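Sustholm dish rack, large, grey: long-term review

I bought this rack in September to replace a wire one that had rusted at the welds. It is the large size in light grey. Seo and Driltlow both make something similar, and I looked at those first, but the Driltlow was too tall for the shelf I keep mine under and the Seo only came in the small size. The Sustholm was delivered in a plain box with no instructions. There is nothing to put together, so none were needed.

The rack is one piece of plastic with a lattice of slotted dividers. Most racks have a row of slots for plates and an open space for the rest. This one has the same pattern all over, so you can put things where you like. It took me a few days to get used to that. I kept looking for the plate end.

We eat a lot of rice, and rice is what I judge a rack by. If you don't scrape the bowls first, the grains come off in the rack and stick in the corners.
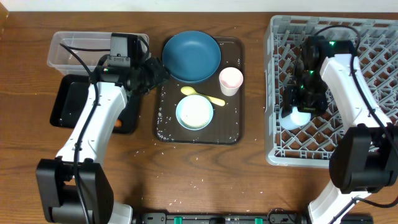
My routine is to scrape everything over a tray before it goes near the sink, then wash, then rack. Done in that order the dividers stay clean for weeks. When I have been lazy about it I have had to go round the slots with an old toothbrush, and the diamond-shaped gaps are fiddly. Soaking the whole rack in the bath for an hour works better.

Plates stand up well. Side plates lean a little but don't fall. Wide, shallow bowls are the weak point — they want to lie flat, and then water collects in them. I turn mine over and rest the rim across two dividers. Small bowls are easier and can go in at an angle.

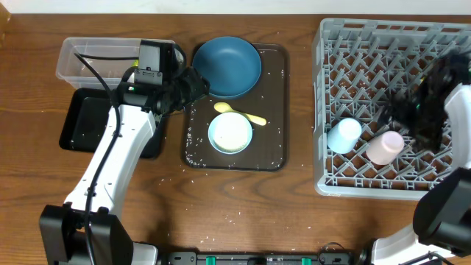
Cups were the thing I was least sure of before buying. Tall glasses I still dry on a cloth, and I wouldn't trust a wine glass in here at all. Light plastic cups are another matter. The blue one and the pink one can lie on their sides next to each other, with plenty of rack left for the bowls. Mugs with big handles take up more room than you would expect.

Cutlery is poor. There is no holder, and teaspoons slip through. I bought a Cita clip-on pot for 491 grams' worth of forks and spoons (I weighed them, as the pot has a weight limit) and it hangs on the side without tipping anything.

The rack has no drip tray either, so allow for a mat or a tray underneath. Mine is 422 mm across on the longer side, so measure your worktop first.

After 8 months the plastic hasn't yellowed and no dividers have snapped. I would buy it again, though I would order the cutlery pot at the same time.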